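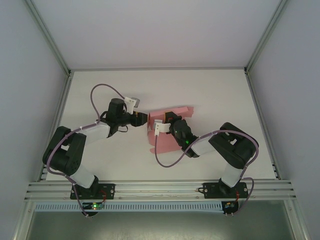 I said in the last newsletter that I'd tell you how the stalking trip went, so put the kettle on, because it was a long one and I'm still stiff.

Marthinus Mokgethi and I left the car at Skunden just after 5 a.m. in thick drizzle, with the wind coming straight down the glen at us. Perfect for stalking, rotten for the ears! The plan was to climb the long shoulder to the cairn at 1544 feet, have a good look with the glasses, then drop into the far corrie where the hinds had been lying up all month.

We got the first half right. The second half took us four hours, most of them on our bellies in a burn, and I learned that my expensive waterproof trousers stop being waterproof at the knee. Marthinus wears old wool breeches that belonged to his uncle and didn't complain once, which I found hard to forgive.

We found the group at last on a green shelf below the crags. I ranged the nearest hind at 103 metres, an old one, thin along the back, standing a little apart from the rest. I had her side-on for a moment and then she stepped behind a calf – and stayed there. I lay with my cheek on the stock until I couldn't feel my fingers. In the end the wind swung, every head came up, and that was that. Off they went over the top.

I didn't mind as much as I thought I would (I minded a bit). We ate squashed cheese rolls behind a rock and went round by the Maluleke side in the afternoon, where Marthinus took a hind cleanly just before the light went. Then came the drag. Two miles of peat hags in the dark with one decent head torch between us, and me going in up to the thigh at the very last ditch.

Anel Makhubela had soup on when we got back and has since turned the haunch into the best pie I've eaten this year. She's promised me the recipe for next time, though she measures nothing, so don't expect much in the way of ounces.

A few of you have asked about boots. Mine are four seasons old, resoled once, and I'm not changing them. The gaiters, on the other hand, are in the bin.

Hinds are finished for us now until the autumn, so in March I'll be on the range with the .243, trying to cure a flinch I seem to have picked up. If you fancy joining me, drop me a line and bring your own ear defenders.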